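The first thing Lanying Hou did when I walked into Jalon's office was hand me a log file and ask me to find the lie in it. I couldn't, of course. It was 1454 lines of timestamps, and I write about kitchens and cars most months. She let me squint at it for a while and then pointed to a line where the software said the fingers were closed, and to another, just below, where the camera said they weren't.

"Those two are arguing," she said. "My job is mostly refereeing."

Jalon makes software that decides how a gripper should open and close, and lately that means learning from people doing chores with a tool in their hand. The video comes in, a program called Prokutano works out how wide the fingers are in every image, and a second one, Wei, turns that into motion a robot can follow. Simple enough on a whiteboard! The trouble is that the width has to be right when the fingers are nearly touching, and that's exactly where a small mistake matters most. A millimeter off in the middle of the range and you still pick up the sponge. A millimeter off at the end and you drop the envelope.
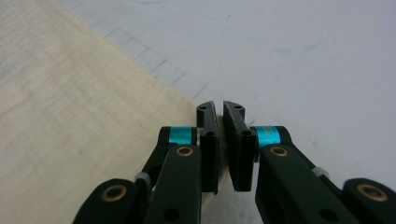 How does the software know how far apart the fingers are?

It finds the same points on both fingers in each image, measures the distance between them, and looks that distance up in a table made during calibration.

The table was the part I got hooked on. Lanying used to build it from 70 openings, evenly spaced, and she hated the results near the closed end. So in May she kept the 70 but bunched most of them up at the narrow end, and the arguing in the logs dropped off a lot. (She showed me a graph. I nodded.) It took her an afternoon, after weeks of fiddling with filters that only made the motion look smoother without making it any more correct.

There's still the delay to deal with. The camera and the planner don't run on the same clock, and Prokutano was handing over widths around 70 milliseconds stale. Wei now shifts everything back before it plans, but a team in Dornthorpe that tests the builds keeps finding recordings where the shift is wrong, and Lanying has a folder of them she opens with a sigh.

I asked to see the worst one and we were there till dinner.

Comments

marlo_t: Would love more on the clock thing. We fought that for a whole winter on a conveyor project.

Pia: Bunching the points at one end is so obvious once you hear it. Trying it on my scale at work.

oldsolder: Did she ever say which line the lie was on?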